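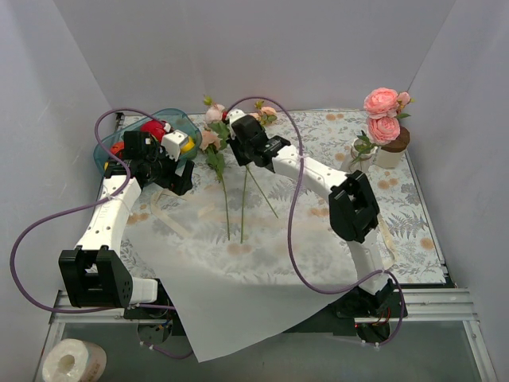
White robot arms over a patterned tablecloth, with a teal basket.

Magdy Gaber was 57 when he left Osberg, where he had managed the supply department for most of his working life. Today he coaches people who want to change their profession in the middle of it. We met in his small office at Redusach and I asked him first about fear.

"I had a good salary and I slept badly," he told me. "In August I wrote on one page what I would miss if I stopped. The page was very short. I missed the canteen, I think, and two colleagues."

He does not ask his clients for a five-year plan. They receive a notebook and must write every evening which hour of the day went fastest. After one month they read it together. "People come and say, I am a numbers person. Then I read the notebook, and the fast hours are all with the trainees. So we talk about the trainees."

I wanted to know if this is not a luxury for those who have savings. He was quiet for a moment – then he agreed, partly. His own first year brought in 4,000 euros, and his wife paid the rent.

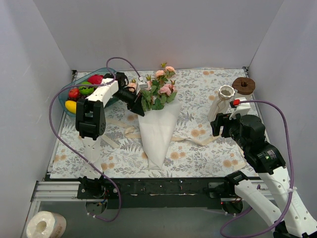

Taha Tawfik, reading my draft, objected that a notebook cannot help a person whose manager is the real problem. With him it was so at Morsy, and there he needed a lawyer first and a coach later.

I brought this back to Magdy. "He is right," he said. "I send such people away, and I tell them to come again when they have slept." He still keeps his own notebook. Yesterday his fastest hour was repairing a bicycle.

Last updated: 16/03/2019
408 shares | Contact | Back to top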